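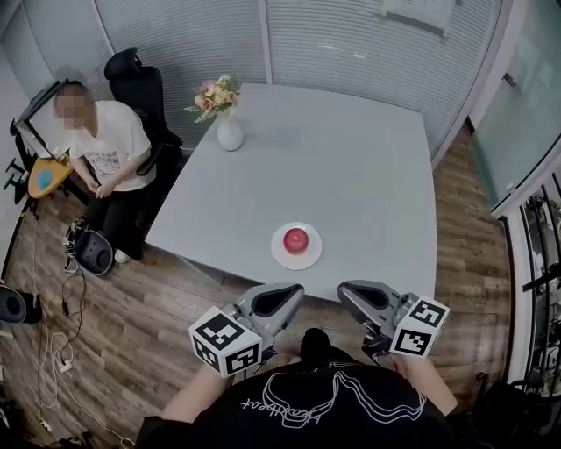

5th September
Seija Ojala

The Puvitz is a compact 8x binocular sold for woodland walking. I bought mine in July to replace an older Gavico pair whose focus wheel had worn stiff, and have used it on 16 walks, mostly on the river path and in the beech wood behind the allotments. Conditions ranged from full sun to steady drizzle.

Focus. The wheel turns smoothly and takes a little under one full turn from the closest setting to the far bank. Close focus is given as 2 metres. I measured it with a tape against a fence post and got slightly less, good enough for dragonflies and for a wren that sits low in the brambles. There is no play in the wheel when direction is reversed. The Gavico had plenty.

Image. Sharp in the centre and soft in the outer part of the view. Roe deer standing against a bright field show a thin purple line along the back, and antlers against the sky show it more strongly. At dusk the view holds up until the path itself becomes hard to follow – I had to stop before the binocular did. Anyone who watches badgers will want larger lenses.

Handling. The barrels are narrow and the rubber is ribbed on the underside only. With thin gloves this is fine. With thick ones I kept turning the right eyepiece setting by accident, and a lock there would help. The eyecups twist out in two clicks. The first click is firm, the second is not, and the left cup slides back in if pressed against glasses.

Weather. Drizzle ran off the outer lenses and the inside has stayed clear. I haven't put it under water and don't intend to. The rain cover for the eyepieces is a poor fit and came off the strap on the second walk. Martim Vilela has the same model and lost his on the first.

Strap and case. The strap is narrow and cuts into the neck after an hour. I swapped it for a Minja harness, which clips on without adaptors. The case closes with a magnet and opens every time I climb a stile.

Against the Gavico, the Puvitz is lighter, focuses closer and is slightly less bright at the edges. The Estine, which Njoroge Langat lent me for a weekend, has the better eyecups but won't focus on anything nearer than the far side of a lane.

I'd give it 7 out of 10. Two of the missing points are for the eyecups. The rest is for the case.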